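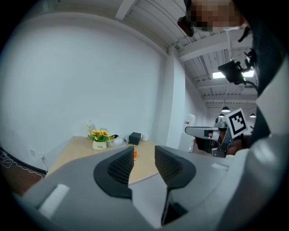 **Figure 2.** A light wooden table against a white wall, with the two ribbed finger pads of a hand-held gripper in front.

### 4.2 What shoppers did with the new checkout

Nellero sells shampoo, vitamins and a large number of creams that differ mainly in the color of the lid. In September it moved its store from Ragnarsson, a platform it had outgrown, to Vema, a platform it had not yet had time to resent. We followed 512 carts through the new checkout and logged every point at which a shopper stopped typing.

The old checkout had 14 form fields. The new one has 13. The project plan calls this a "streamlined purchase journey," and the field that was removed asked for a fax number.

Most of the carts we lost were lost on the shipping page, where the price of delivery appears for the first time. Shoppers who had spent a long while comparing two night creams left within seconds of seeing it. The product team had expected trouble on the payment page and had rewritten the text there twice. We found no sign that anyone read either version.

Vitamin buyers behaved differently. They came back, typed the same product name into the search box, and bought the same bottle as before. The "You may also like" panel offered them a hair dryer, and they went on not liking it.

Tuvunano, a smaller store selling much the same goods, shows the delivery price on the product page. We return to its carts in Section 5, where the comparison is less kind to Nellero and, in one respect, to our own logging script.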